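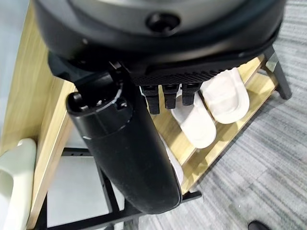 Fig. 1. At the shelf.

Small Shop Management, Handout 4: Shelf Stock and Back Stock
Mehwish Gilani, Pidutberg Evening College

In the last lecture we have seen how a shop decides what to buy. Today we look at what happens after the goods arrive.

Shelf stock is everything the customer can reach. Back stock is everything else in the building. Please keep these two words apart in your homework, as many students mixed them in the first paper.

The reorder point
The reorder point is the quantity at which we must send a new order. We calculate it so:

reorder point = daily sales x delivery days + safety stock

Take the tea shop Skallano. It sells 12 packets of black tea per day and the supplier in Sketmont needs 2 days. The safety stock is 25 packets. The reorder point is therefore 49 packets. Shelf stock and back stock are added together before we compare with this number.

First in, first out
Older goods go to the front of the shelf and new goods behind them. With tea the loss is slow, with milk it is very fast. The Bugti grocery case (reader, page 26) shows a shop which filled always from the front. Over one year it threw away goods for more than 2,000 dollars.

Shelf labels
The label belongs under the product, at its left side. When a product is sold out, leave its label in place and do not spread the neighbor product over the gap. A hidden gap is often not ordered again.

For next time
Read the Bugti case to the end and calculate the reorder point for rice and for lamp oil. Bring your calculation on paper. The written test is in October and covers handouts 1 to 6.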